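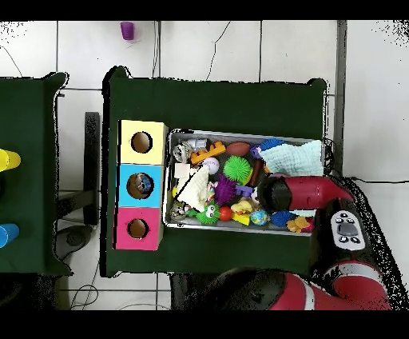

Nietoラボ 仕分けセル：玩具トレイ、穴あき箱、アーム先端

仕分けセル 定期安全点検表（コメント付き）

対象：Rilelプロジェクト 玩具仕分けセル 2号
設置場所：Nietoラボ 奥側の緑のテーブル
制御ソフト：Prillonano
点検日：7月6日
点検者：Emilian Preda
点検開始時の稼働時間計：2,533時間

判定の書き方
良＝そのまま使用可
注＝使用可、次回までに対応
否＝対応が済むまで運転禁止
コメント欄は遠慮なく長く書いてください。前の人のメモを読むのが毎回楽しみなんです！

A 電源を入れる前

A-1 ベースの固定ボルトにゆるみがない
判定：良
合いマークのずれなし。黒いベースを両手で揺すってもびくともしません。前回マークを引き直してもらったおかげで、しゃがまずに確認できるようになりました。地味だけど大好きな改善です。

A-2 天板にがたつき、反りがない
判定：良
四隅を順に押して確認。手前の脚のアジャスターだけ少し締め増ししました。ロックナットも締め直し済み。

A-3 床のケーブルが歩く場所と可動範囲をふさいでいない
判定：注
明るい色の床に黒いケーブルなので見つけやすいのは助かるのですが、手前左の床で絡まっているところがあり、足を引っかけそうです。ほどいて壁側に寄せ、面ファスナーで束ねる予定。結束バンドで締め切ってしまうと機器の入れ替えのたびに切ることになるので、面ファスナーでお願いします。テーブルの間を通る人は、直るまで足元注意。

A-4 ケーブル被覆の傷、コネクタの半挿し
判定：良
アーム根元から電源まで指でなぞって確認。コネクタは一度抜いて挿し直し、カチッという手応えあり。

A-5 隣のテーブルの物がアームの届く範囲に入っていない
判定：良
黄色と青のカップが載っている側です。アームをいちばん伸ばした姿勢を図面で当たったところ、余裕がありました。レイアウトを変えたら必ずやり直すこと。

B アーム本体

B-1 外装の割れ、擦り傷
判定：良
赤いカバーに薄い擦れがありますが、爪が引っかかるほどではありません。白いラインのあたりは汚れが目立つので、中性洗剤を薄めた布で拭きました。見違えます！ アルコールは艶が変わるので外装には使わないでください。

B-2 関節の異音、引っかかり
判定：良
無負荷で各軸をゆっくり往復。手首側は本当に静かで、聞いていて気持ちがいいくらいです。肘は動き出しにかすかな擦れ音がありますが、前回の録音と聞き比べて変化なし。録音は共有フォルダの「音」に置いてあります。イヤホンで聞くとよくわかるので、ぜひ。

B-3 関節のグリス
判定：注
前回の補給からほぼ300時間たちました。にじみも乾きもありませんが、次回は補給の番です。指定品の在庫が少ないのでFevbridgeに注文済み。届いたら工具棚の上段へ。

B-4 側面の白い操作パネル
判定：良
灰色の楕円ボタンも、まわりの小さな黒いボタンも、押した感触と戻りに問題なし。ボタンの縁に繊維くずが溜まりやすいので、乾いたブラシで掃きました。エアで吹くと奥に入り込みます。

B-5 ハンド先端のゆるみ、滑り止めの摩耗
判定：注
取り付けねじは規定トルクで確認、ゆるみなし。滑り止めは片側の角が丸くなり始めています。布をつまむ作業を増やしてから減りが早い印象です。予備はあるので次の停止日に左右まとめて交換しましょう。片側だけ新しくすると、つかんだ物が回ります（やりました）。

C 作業台と対象物

C-1 金属トレイの縁にバリ、めくれがない
判定：良
軍手で縁を一周。引っかかりなし。トレイの底の裏も拭いておきました。

C-2 トレイの位置が合わせ線に乗っている
判定：良
物が詰まった状態だと重みでずれにくい半面、ハンドが縁に当たったときの力も逃げません。空で合わせて、詰めてからもう一度見る。この順番が好きです。

C-3 玩具の破損、ちぎれ
判定：良
とげとげボールは、とげの根元を指で曲げて裂けを見ます。緑、紫、青と順に全部握りました。点検の中でいちばん楽しい項目です！ ぎょろ目の付いた緑のとげとげは、目の接着も忘れずに。茶色いフットボールと黄色いアヒルも問題なし。

C-4 細い物、硬い物の向き
判定：注
三角の布に斜めに載っている黒い細い棒と、立った状態の暗い赤の細長い物。この手の物はハンドが真上から降りたときに突っ張ります。運転前に棒の先が上を向いていないか見て、立っている物は寝かせてから始めてください。いろいろな姿勢でつかませたい気持ちはよくわかるのですが、初回の一往復だけは低速で。

C-5 布類のほつれ、糸くず
判定：良
水色のワッフル地の布は、目に先端が引っかかりやすい代わりに、持ち上がったときの見ごたえが抜群です。出ていた糸はハサミで切りました。引っ張って抜かないこと。

C-6 箱の積み方と穴の縁
判定：注
上から黄色、水色、ピンクの段ボール箱。丸い穴の縁に毛羽はありますが、裂けはなし。積んだままだと上の箱を押したときに全体が傾くので、投入の試運転に入る前に下ろして、台の上に並べ直してください。水色の箱の中に青と茶色の小さな物が入っています。開始前に出してトレイへ戻すこと。箱が空でないと、投入の記録が最初から合わなくなります。
箱を作り直すときは、色の並びを変えずに。Prillonanoの設定側も同じ順番で登録してあります。

D 電源投入後

D-1 非常停止
判定：良
低速動作中に押して停止を確認。解除後、勝手に動き出さないことも確認。押しボタンは席から立たずに手が届く場所に置いてください。書類の下に埋もれていたら、その時点で「否」です。

D-2 原点復帰
判定：良
一度目から素直に戻りました。トレイの上に先端がある状態からの復帰は、まず手動で真上に逃がしてから。横に動かすと玩具の山を崩します。

D-3 接触時の停止
判定：良
柔らかい緩衝材を使い、低速で軽く当てて停止。手や腕では試さないでください。しきい値は前回と同じ設定のまま触っていません。

D-4 カメラの視野
判定：良
トレイの四隅と箱の穴がきちんと入っています。レンズは専用クロスで一拭き。照明の映り込みは金属トレイの縁に少し出ますが、認識に影響するほどではありませんでした。

D-5 低速での一往復
判定：良
野球の白いボールをつかんで、持ち上げて、トレイの元の場所に戻す。何度見てもわくわくします。戻し位置のずれも許容範囲内でした。

総合判定：条件付きで運転可
条件：A-3のケーブル整理、C-4の姿勢確認、C-6の箱の並べ直しと中身の取り出しを済ませてから開始。B-3とB-5は次の停止日に実施。

次回への申し送り

滑り止めを替えたら、つかむ力の設定を一段下げたところから始めてください。新品はよく食いつくので、今の値のままだと柔らかいボールがつぶれ気味になります。

小さな地球儀ボールが赤いボールより滑ると夜の当番から聞きました。表面を拭いて試してみたいです。結果が出たらこの欄に追記します。

減速機の分解点検は11月の長期停止に入れてあります。見学歓迎！ 中が見られる機会はなかなかないので、Rilelの皆さんもぜひ来てください。手袋と保護めがねは各自持参で。

点検者署名：Emilian Preda
運転責任者確認：未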